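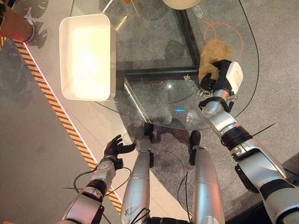 A white tray on a glass tabletop.

Altden Opens Its Old Exchange Building to Residents and Makers

ALTDEN, October – The Quinlan Exchange, a telephone building that has stood half used for years, is opening its upper floors as homes and shared workrooms, and we could not be happier to hand over the keys!

The design studio Vorico has fitted 54 apartments into the old switch halls. Ceilings stay at their full height, the stairwells keep their green tile, and the long corridors now widen every so often into places to sit, read or fix a bike. Eleven workrooms on the second floor can be rented by the month, and residents get first pick.

"We drew very little in the first year," said Fergal Ó Ceallaigh, lead architect at Vorico. "We walked the building at all hours and looked at where the light went. A lot of the plan came from that, and some of it came from people who wandered in off the street and told us where the old doors had been."

Nearly 200 neighbors sent in ideas for the courtyard, which will stay open to the public until 9 p.m. A covered walk links it to Ememico Street and the bus stop.

Tours start from the courtyard gate at 11 a.m. on opening day. Room 203 has been left as it was found, wiring and all, and is well worth the climb.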